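What Is an Import Tax, and Who Pays It?

Imagine you live in the harbor town of Retley, and you want to buy a kite. There are two kites in the shop window. One was sewn right up the road, and the other came a very long way across the sea, folded up in a big metal box with hundreds of its kite cousins. They look almost the same! But the price of the second one has a little something extra tucked inside it, and that little something is called an import tax, or a tariff if you like grown-up words.

An import is anything that is made in one country and brought into another to be sold. Bananas can be imports, and so can bicycles, bathtubs, crayons and the buttons on your coat. When a ship comes in, the company bringing the goods has to tell the government what is in the boxes and what it cost. Then the company pays the tax.

Let's try it with numbers (easy ones, I promise). Say a shop called Flellurow buys a load of kites from far away for 3000 dollars, and the tax on kites is 2 percent. Two percent means two dollars out of every hundred, so Flellurow pays 60 dollars to the government. Now the shop has to decide whether to pay that out of its own pocket or make each kite cost a tiny bit more.
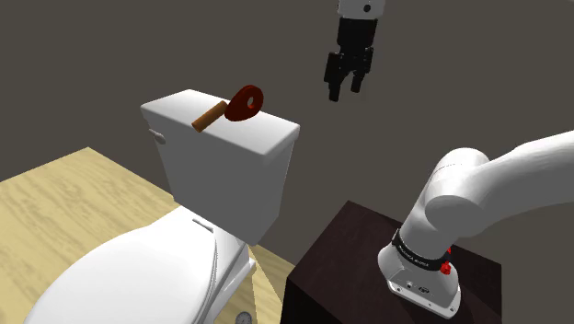
One young reader from Fuvevcombe wrote to ask why the government doesn't just make the tax enormous, so that everybody would buy the kites from up the road. What a good question, and grown-ups have been arguing over it for hundreds of years!

A big tax can help the kite makers at home, because their kites will look cheaper next to the others. But families may end up paying more, and the kite makers may need cloth or string that comes from far away too, which might be taxed as well. And if one country puts up its taxes, the country across the sea may get cross and do the same thing right back. So governments talk to each other, sometimes for years and years, and write down what they agree on in a long paper called a trade agreement.

Next time you have a toy or a T-shirt in your hands, look for the words "Made in" and then find that country on a map.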